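Pre-Purchase Inspection Checklist: Tabletop Arm Station, Tandden Workshop
Dec 24, 2019
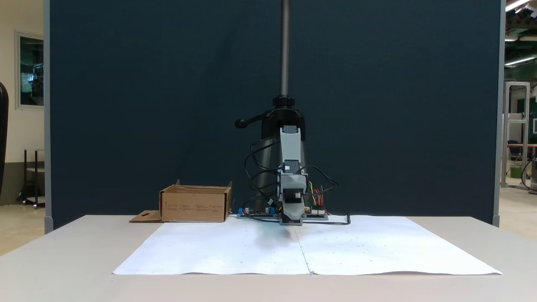

Station 2, arm on base plate, with partition behind and open carton at left.

Scope: condition and fit-out of the existing station, ahead of the order for 6 more. Comments feed the Varonow equipment budget. Items marked HOLD must be closed before the purchase request goes to Berhe.

1. Base plate and mounting
Plate lies flat on table: OK
Plate fixed to table: HOLD
Comment: Fixing method to be stated in the quote. Budget for through-bolts or edge clamps at every station.

2. Upper support
Clamp mount, collar and lever handle present: OK
Threaded rod: OK
Comment: Ask Tisteo whether rod and clamp are included in the unit price or listed as accessories. The last quote did not say.

3. Cabling
Strain relief at both ends: HOLD
Cable routing: FAIL
Comment: Black cables loop out on both sides of the arm and one runs loose across the table to the right. Add sleeving and tie points to the order. Allow 305 per station until a supplier price is received.

4. Electronics
Terminal block and circuit boards accessible for service: OK
Cover over boards: FAIL
Comment: Boards are exposed on the plate. Price a clear cover with each unit. Red, yellow and green wires to be labeled at the board end.

5. Servos
Labels present on the two visible servos: OK
Spares held: HOLD
Comment: Order spares with the arms. Lead time in August was 23 working days.

6. Work surface
Paper sheet flat: FAIL
Comment: Edges curl and there is a vertical seam near the middle of the sheet. Replace with a one-piece mat. Low cost, charge to consumables.

7. Surrounding area
Partition behind arm: OK
Carton clear of arm reach: HOLD
Comment: Move the carton off the table before the reach test. Include one shelf per station in the furniture line.

8. Emergency stop
Within reach of operator: HOLD
Comment: Location to be confirmed on the layout drawing. No power-on test until closed.

Result: not released for repeat order. Reinspect after items 3, 4 and 6 are corrected.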